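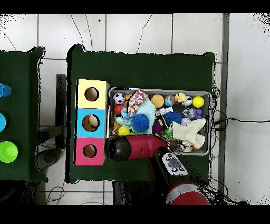 Department of Mechatronics, Student Projects - Group 2

Unexpected stop of the arm during toy sorting
Report by Efren Sarmiento, June 3, 2021

Our task was to make the arm take toys from the metal tray and put each one in the box of the right colour. The boxes are yellow, light blue and pink, and each has a round hole in the top. We planned 1,000 picks with the Stisus control program, which we have used since November.

At pick 11 of the second series the arm went down beside the lower left corner of the tray and did not stop at the set height. The gripper pressed on the table until the force limit was reached, and then the arm locked itself. Nobody was hurt. One finger pad had to be changed.

First we thought that the soft things in the tray were guilty. The cloths have no clear edge, and the program often takes them for a part of the toy beside them. But the log showed a different cause. After a restart the height of the table was read from an old file, which was made for the Drener table in the other room. That table is lower.

We made two changes. The program now refuses to start if the height file is older than the last restart. We also set the force limit lower for the first picks - this makes the work slower, but we accept it.

It is still not solved why the warning came only after the arm was locked. Mrs Hodžić has asked us to repeat the test with an empty tray before we continue with the toys.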